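### 4.2 What people told us about the clothes they keep

I went into the diary part of this study expecting to hear about price. I'd spent most of February reading about cost per wear, and I had a nice little coding scheme all ready for it. Well, price came up, but mostly as an afterthought. What our 112 households in Mateos and Broden wanted to write about was where the thing lived between wears.

We ended up with 2,241 diary entries, and almost 300 of them mention a chair. (Zhiqiang Duan did the first round of coding and asked me, quite reasonably, whether "the chair" should be its own category. It should, and it is: see code H5 in the appendix.) Jackets are the big one here. People don't wash them after each wear, so they float for weeks between clean and dirty, and the diaries get surprisingly heated about it. One writer in Broden kept a jacket on a doorknob the whole winter and called it "resting."

I had folded and hung storage lumped together at first, which was a mistake! Once we split them, hung items showed up in the diaries far more often, and dark outerwear more than anything else. My guess is that people wear what they can see, though I'd want a second winter of entries before I leaned on that very hard.

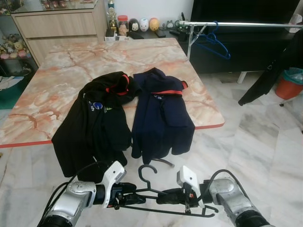 **Figure 3.** Dark garments laid flat beside a clothes hanger; the one on the left is a jacket with red trim (code H2, "flat, to be hung").

The H2 entries are short, usually one line, and they cluster in the evening. I come back to them in Section 5, along with the mending notes.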